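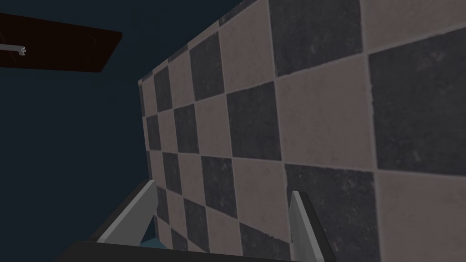
Olga Barreto, Research Associate, Ruiz-Ortega Laboratory, Ostivitz

17/09/2018

4. Collection of demonstrations by remote control

4.1 Set-up

All demonstrations in this study were given in simulation. The robot has a torso and two arms, each with a gripper, and it is placed in a furnished room with a wooden table and a large screen. The operator sits at a desk and holds one hand controller for each arm. The interface, which we call Hindance, sends the movement of the hands to the grippers and records the joint positions together with the camera views at 10 Hz.

We have considered the alternative of kinesthetic teaching, where the teacher takes the arm of a real robot and moves it by hand. It was used in our earlier work at Ledenov and it gives very smooth paths. It has two weaknesses for our purpose. The body of the teacher enters the camera views, and one person can not easily guide two arms at the same moment. With remote control both of these difficulties disappear, but the operator loses the feeling of contact and must judge distance only by eye. The rest of this section is mostly concerned with that loss.

4.2 Views offered to the operator

Two kinds of view are shown on the operator's display. The first one is from the wrist and moves with the gripper, so that the fingers are always large at the bottom of the picture. The second one is from above and behind the torso and looks down over it to the table. The operator can change between them with a foot switch, or keep both open side by side.

The wrist view is good for the last centimetres of a grasp. It is poor for travel. When the gripper comes near to a large surface, such as the checkerboard tiles of the room, that surface takes over much of the view and the operator can lose the sense of where the table is. In the pilot in May several operators answered this by turning the wrist back and forth until they found something familiar, a cabinet or a door, and these searching movements were recorded as part of the demonstration. A learner that copies them will also search, without any reason to do so. We therefore asked the operators to travel with the torso view and to use the wrist view only after the gripper has come to its working position.
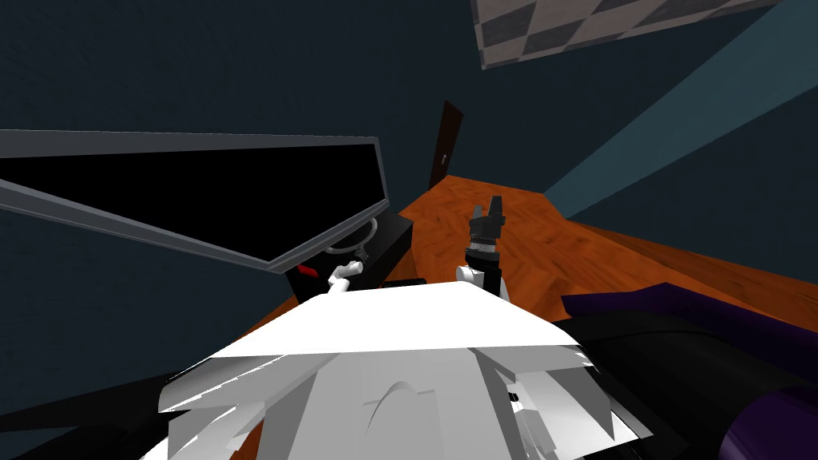 Olga Barreto

The torso view has the opposite character. A great part of it is occupied by the robot's own white body, and the grippers appear rather small beyond it. The operator can compare the position of the two arms at one look, and the table, the screen and the black stand under the screen give stable references. What is hard to see is anything thin that lies close behind the upper edge of the torso. The body hides it partly, and a small change in the pose of the torso can be enough to hide it more or less. For two-arm tasks we consider this the more serious limit, because the space directly before the torso is also where both arms reach most comfortably.

4.3 Procedure

Each operator first received a practice period, in which the arms could be moved freely and nothing was recorded. After that the task was read aloud from a card. The operator brought both grippers to a ready position over the near part of the table, closed the hand controllers one time to begin the recording, and carried out the task at own speed. A recording could last up to 6 minutes. If the operator was not satisfied, he or she could discard it immediately, but not later; we wished to avoid that people choose among their recordings after comparing them.

We gave no instruction about which arm should be used. This was discussed for a long time in our group. A fixed rule makes the data more regular - and regular data are easier to learn from - but it also forces left-handed operators into awkward motions, and awkward motions contain many pauses. In the final protocol the choice is free and is only noted in the log.

In total 33 operators took part and 1,098 demonstrations were kept.
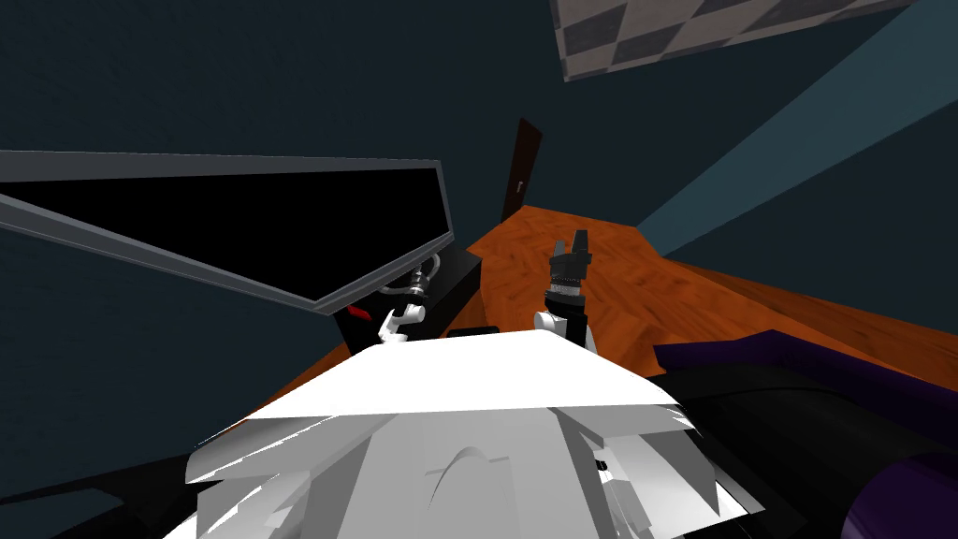

Figure 2. Torso view in the simulated room. Both grippers are beyond the torso, with the screen and the black stand at left.

4.4 Cleaning of the recordings

Before training we removed the still period at the beginning and at the end of every recording. Pauses in the middle were left untouched if the operator was changing the view, as the foot switch is logged and the learner can be told about it. Other long pauses were shortened. We have not smoothed the paths of the grippers. In a first attempt we did so, and the small corrections just before the closing of the fingers were flattened away. These corrections carry much of the skill of the operator, and the learned behaviour became visibly worse without them.

The views were stored at the same size as they were shown, so the learner receives no more detail than the human teacher had. One could argue that a simulator permits better, for example the exact position of every object. We decided against giving it. Our interest is in a robot which learns from what the teacher could see, and any hidden knowledge would make the comparison in Section 5 difficult to read.

A remaining concern is the lighting of the room, which was the same for all recordings. The walls are dark and the table is of a warm orange-brown, and a learner may depend on this contrast more than we would like. We come back to the question of colour in Section 6.

Comments

gripfirst: Did the operators get any sound when the fingers touch something? We added a simple click to ours and the searching got much shorter.

O. Barreto: No sound in this version. We have thought of vibration in the hand controller, but the latency was not acceptable yet. I would be glad to read about your click.

m_tolland: Section 4.3, "he or she could discard it immediately". Do you report how many were discarded per operator? I could not find it in the appendix.

prairie_kinematics: Agree about not smoothing. We learned this the slow way too. Is the foot switch given to the policy as an input, or only used for the trimming?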